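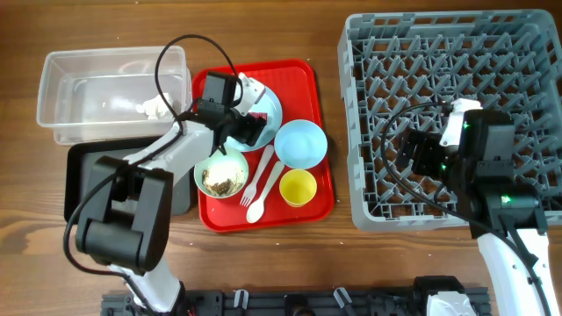
식판 치우는 일을 로봇에게 가르치는 사람들

Vumum의 데이터 수집실은 점심시간이 지나야 조용해진다. 오후 2시, 커피를 한 잔씩 들고 마주 앉은 수집팀장은 인사를 나누자마자 밥풀 이야기부터 꺼냈다. "집에서도 설거지를 하고 회사에 와서도 하루 종일 설거지 생각을 해요. 그런데 희한하게 아직 안 질렸어요. 밥풀이라는 게 참 볼 때마다 다르거든요."

그가 이끄는 Kushwaha 프로젝트는 식사가 끝난 식판을 정리하는 과정을 두 팔 로봇에게 가르치기 위한 시연을 모은다. 남은 음식은 긁어서 덜어내고, 휴지나 포장지는 따로 버리고, 그릇과 수저는 식기 꽂이에 옮기는 것까지가 한 편이다. 사람이 조종 장치를 잡고 로봇 팔을 움직이면 관절의 움직임과 카메라 영상이 함께 기록된다. 4월부터 지금까지 쌓인 시연은 2915편. 그중 327편은 검수에서 빠졌다고 한다.

빠진 것들은 실패한 시연이냐고 물었더니 그는 손을 내저었다. "아니에요, 실패했다가 다시 집는 건 오히려 반갑죠. 포크를 놓쳤다가 다시 집는 장면은 저희가 일부러 남겨 둬요. 빼는 건 영상이랑 관절 기록의 시간이 어긋난 것, 아니면 조종하는 분이 중간에 한참 고민하면서 팔이 멈춰 있는 것들이에요. 고민하는 것까지 배우면 곤란하니까요." 그러고는 한참을 웃었다.

조종은 다섯 사람이 번갈아 맡는다. 처음에는 제일 능숙한 한 사람에게 맡겼는데, 모델이 그 사람의 버릇까지 고스란히 따라 하더라는 것이다. "그분이 접시를 들기 전에 손목을 살짝 트는 습관이 있었어요. 나중에 보니 로봇도 똑같이 틀고 있는 거예요. 귀엽기는 했는데, 그날 바로 조종하는 순서표를 새로 짰죠."

제일 까다로운 대목이 무엇이냐는 질문에는 망설임이 없었다. 음식 찌꺼기다. 컵이나 접시는 모양이 정해져 있지만 밥은 뭉치기도 하고 흩어지기도 하고, 도구에 붙어서 떨어지지 않기도 한다. 그래서 주걱을 잡는 각도 하나를 두고도 팀에서 며칠씩 이야기를 나눴다고 했다. 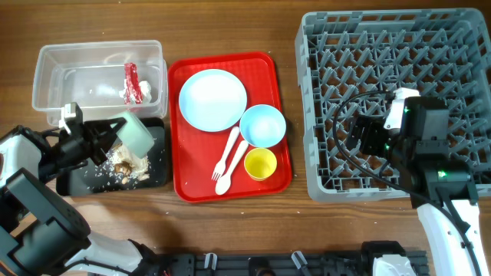

연두색 주걱을 쥔 왼팔과 검은 쟁반 위의 음식 찌꺼기. 식탁에도 밥알이 흩어져 있다.

식탁을 매번 말끔히 닦고 시작하느냐고도 물어보았다. "저도 처음에는 닦자고 했어요. 성격이 좀 그래요. 그런데 실제 식당 식탁이 어디 그런가요. 밥알 몇 개 떨어져 있다고 로봇이 당황하면 쓸 데가 없잖아요. 그래서 닦고 시작하는 편도 있고, 그냥 이어서 하는 편도 있고, 일부러 섞어요."

모은 시연은 사내 도구인 Grolgate에 올려 단계별로 이름을 붙인다. 긁기, 버리기, 옮기기 같은 꼬리표를 사람이 하나하나 확인하는데, 시연을 찍는 것보다 이쪽에 손이 더 간다며 그는 한숨 비슷한 것을 쉬었다. 학습은 옆방의 Drarnex 팀이 맡고, 결과가 나오면 두 팀이 모여 로봇이 헤매는 대목을 같이 돌려 본다. 요즘은 수저를 나란히 놓았을 때 둘을 한꺼번에 집으려 드는 것이 골칫거리라 다음 수집은 수저 위주로 짜고 있다.

이야기가 길어져 커피가 다 식었다. 그는 오후 5시 전에 한 묶음을 더 찍어야 한다며 일어섰고, 오늘은 국그릇 자리를 조금 바꿔 볼 생각이라고 했다.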